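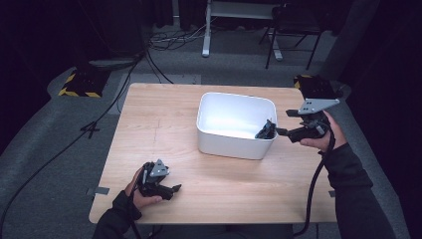
White bin, both grippers, my table for the week.

10/31/23

Fifth day on the grippers and my thumbs ache. I said I'd keep this going until the trial ends so I'd better write something, even though most of what I have to say is grumbling.

We were on toys again. The returns side of Barnell's has always been ten of us at a long bench, opening parcels, looking the thing over, deciding if it goes back on sale or in the scrap cage. I've done it since the old building. Now two of us at a time go through to the curtained room and do the same job holding a gripper in each hand, so that Skevia can teach their machine to do it. Pick the thing up, put it in the bin, take it out of the bin, turn it, put it down. Ermanno Marchetti is the other one on my shift and he talks all the way through, which I'm told doesn't matter because they aren't keeping the sound. I'd like to see that in writing.

The target for the trial is 2,572 goes, each one done right from start to finish. We'd done 343 by dinner time yesterday. A go where you drop the toy gets thrown out, and I think that's daft. Half of knowing this job is knowing what to do once you've dropped something. I said as much to Cosimo Tedesco and he wrote it down in his pad, and I have never seen anything come out of that pad.

The cars are the worst. You want to hold a car by its middle and the wheels are always where you want your grip to go, so you end up nipping it near the nose and hoping the back doesn't swing. With my own hand I'd have it up and turned over and know in a second if an axle was bent, because you feel it. Through the gripper I feel the handle. That's all. I get no weight to speak of until it slips.

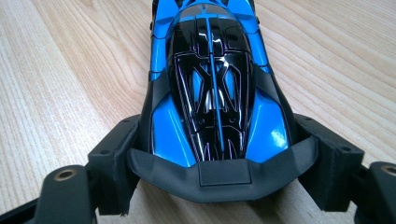 The shiny ones are a pain for another reason. Scratches. A customer sends a thing back saying it's scratched and half the time it's a bit of glare off the lights, and you find out by tilting it and running a nail along. I asked Britt-Marie Nordin how the machine was going to run a nail along. She's the one Skevia sends over, perfectly nice, brings her own teabags. She said that would be "a later phase". So what is it sorting in this phase, then? As far as I can make out it will move toys from a table to a bin, and somebody will still have to stand there and say which ones are rubbish. That somebody will be one person where there used to be three.

They don't put it like that. At the July meeting it was all "taking the strain off". Gemma asked straight out how many would be on the bench after Christmas and we got a slide with a smiling woman on it. Gemma Amato has been there 18 years and she is the best of us at jigsaws, can tell a short box by shaking it. I don't know what you'd strap to her to record that.

To be fair (Fiorella says I'm never fair) there are bits I don't mind. It's quiet in there after the bench. You get a proper break every hour, which we never had, and I did notice my shoulders were better by the end of last week, what with not lifting cages. The thumbs have taken over, mind. And there's an extra bit in the wages for it, though when I worked it out per go I wished I hadn't.

What sticks with me is being told I was too quick. Years of Orlandini on at us about the rate on the wall, and now I'm to slow down and make it "clean". Ermanno does his beautifully, like he's icing a cake. I said if he'd gone at that speed on the bench he'd have been out on his ear. He said yes, but he's not on the bench, is he, and neither are you. Then he dropped a dinosaur and had to start that one again.

Fiorella thinks I should ask to go on the course, the one for minding the machines once they're in. Stitex ran something like it when they changed their cutting room over and her cousin did it. He's still there. He says he mostly clears jams and rings a number. I said I'd think about it. I've got the form in my coat.

Must get some of that rub for my hands tomorrow. Toys again, then soft things after that, and I'm dreading the soft things.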